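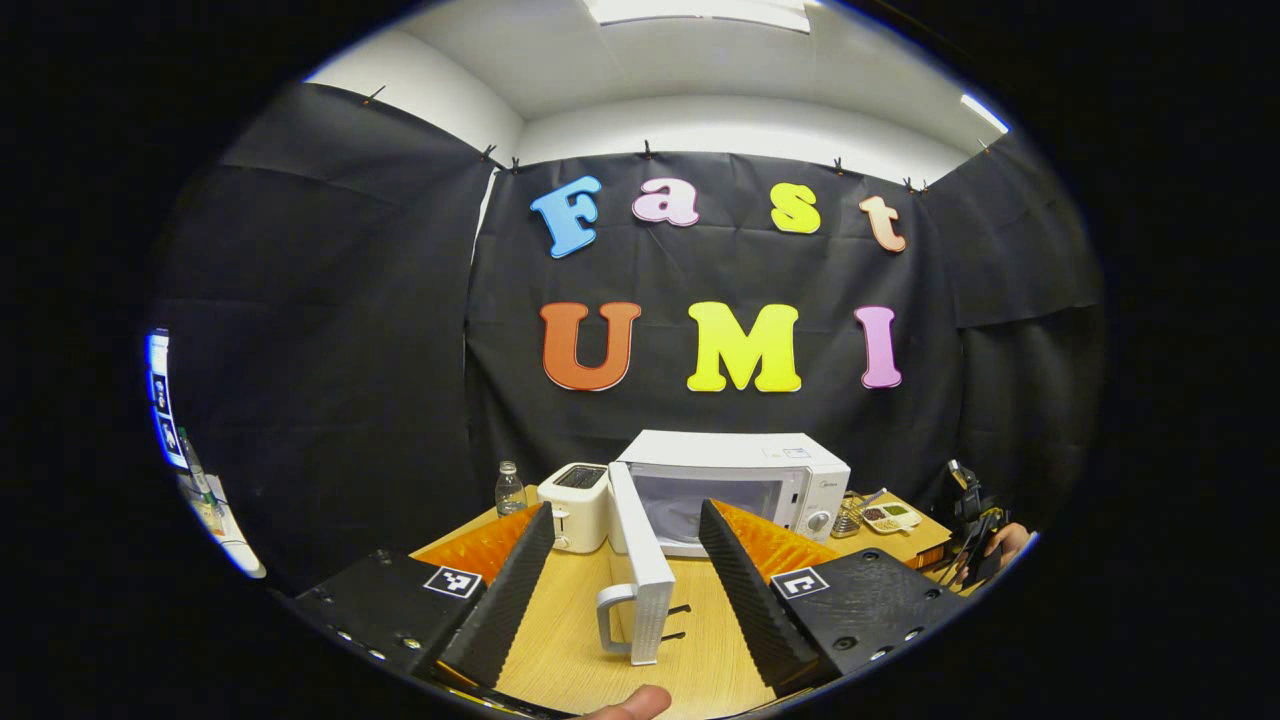 Loma Wanigasekara

On m'avait prise pour la porte. Dans l'annonce, c'était écrit autrement, mais le premier matin la responsable m'a tendu la pince, m'a montré le micro-ondes et m'a dit d'ouvrir et de refermer jusqu'à midi.

J'avais 400 gestes à faire avec les patins orange, puis autant avec les patins lisses de chez Hurnden. La société Skumari paierait le lot entier, 4000 prises, à condition de pouvoir choisir entre les deux à la fin de juin. Je notais chaque essai sur une feuille : réussi, glissé, repris. La colonne « repris » se remplissait plus vite que les autres.

Le plus dur était de garder le poignet droit. Je regardais entre les doigts noirs, jamais ma main. Au bout d'une heure, j'ouvrais la porte sans penser à la poignée, et c'est là que je la ratais.

De l'autre côté de la table, mon collègue travaillait avec son propre appareil. Nous parlions peu. Il fallait que les voix ne gênent pas le compte. Il disait « bon » quand une prise était bonne et rien quand elle ne l'était pas. J'ai pris l'habitude de dire « bon » aussi. Le soir, chez moi, je l'ai dit en posant une casserole dans l'évier.

L'après-midi, on est passés aux petits objets.

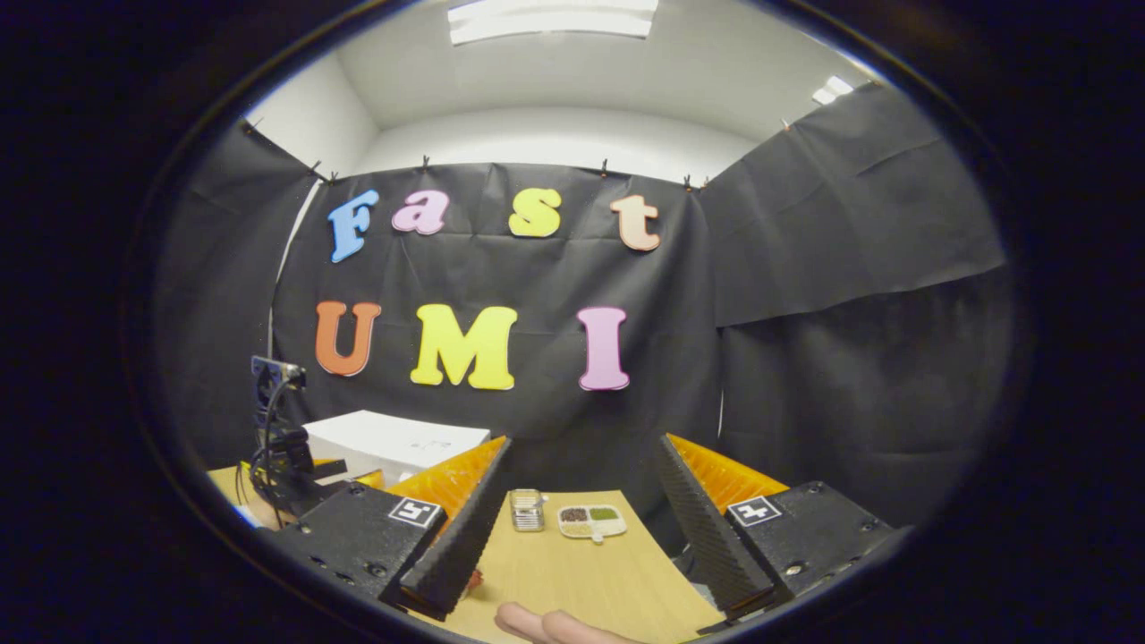

Le pot en métal et le plateau à compartiments, avec les patins orange nervurés.

Avec les patins Hurnden, le pot tournait sur lui-même dès que je le soulevais. Avec les orange, il tenait, mais il fallait arriver bien en face. J'ai écrit les deux choses. La responsable a lu par-dessus mon épaule et m'a demandé lesquels je préférais. Je n'avais pas pensé qu'on me poserait la question.

« Les orange pour le pot, ai-je dit. Les lisses pour la porte.
– Il faut n'en garder qu'une paire.
– Alors je ne sais pas. »

Elle a noté quelque chose. J'ai repris le plateau par sa languette. Les graines ont glissé d'un bord à l'autre de leur case sans en sortir. Mon collègue a dit « bon ».

À la pause, il m'a raconté que sa mère ne pouvait plus ouvrir les bocaux. Elle coinçait le couvercle dans un tiroir et tournait le verre. Il avait essayé chez lui, avec une pince du bureau, pour voir. Ça n'avait pas marché. Il avait fini par ouvrir le bocal à la main et il le lui avait rapporté le dimanche, refermé sans serrer.

Nous sommes retournés à la table. Il restait une vingtaine de lignes sur ma feuille. J'ai dévissé les patins, posé les 2 vis au creux de ma paume, remis les autres. Le pot a tourné encore une fois et je l'ai rattrapé avec le pouce, ce qui est interdit.

J'ai coché « repris ». Puis j'ai barré, et j'ai écrit à côté, assez petit : avec la main.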